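## Moedor de café Siletti, depois de seis meses de uso

Comprei o Siletti em janeiro, para substituir um moedor manual Goreck que ainda funciona, mas me cansava o braço quando havia visita. Uso todos os dias, quase sempre para espresso, e de vez em quando para coador de papel.

**Regulagem.** São 34 posições, com clique firme. Para espresso fico entre a 7 e a 9, conforme o grão. O salto entre uma posição e outra é um pouco grande nessa faixa: com um café de torra clara da Llorente, na 8 a extração saía rápida demais e na 7 quase travava. Acabei acertando na dose. Quem toma só coado não vai notar esse problema.

**Velocidade.** Uma dose de 18 gramas leva menos tempo do que eu levo para encher o reservatório da máquina. O Goreck me custava mais de um minuto de manivela.

**Ruído.** O fabricante fala em 74 decibéis. Não tenho como medir. Com a porta da cozinha fechada, não acorda quem dorme no quarto ao lado. Com a porta aberta, acorda.

**Retenção.** Sempre fica um pouco de pó na saída. Duas batidinhas na lateral resolvem a maior parte. Quando troco de grão, descarto a primeira moagem.

**Limpeza.** A mó de cima sai sem ferramenta. A de baixo, não, e o parafuso é de um tipo que eu não tinha em casa. Passo o pincel a cada 2 semanas e aspiro o fundo uma vez por mês. O pincel que vem na caixa solta cerdas, então troquei por um comum, de cozinha.

**Eletricidade estática.** Em dia seco, o pó gruda no copo dosador. Uma gota de água nos grãos antes de moer diminui bastante.

**Loja e garantia.** Comprei na Momavum. A caixa chegou amassada num canto, o aparelho estava intacto. O manual em português tem erros de tradução no capítulo da calibragem; o desenho é mais útil que o texto. 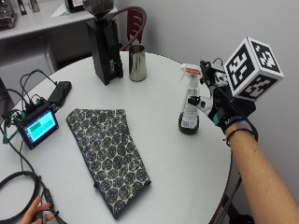

*O moedor na mesa redonda, ao lado da leiteira de inox.*

**Pontos fracos:** regulagem grossa para espresso, cabo curto, pincel ruim.

**Pontos fortes:** moagem uniforme no coado, mó superior fácil de tirar, base que não escorrega.

Pelo preço que paguei, compraria de novo para coador e cafeteira italiana. Para quem só faz espresso, vale procurar um modelo com ajuste contínuo, mesmo gastando mais. O Goreck ficou para as viagens.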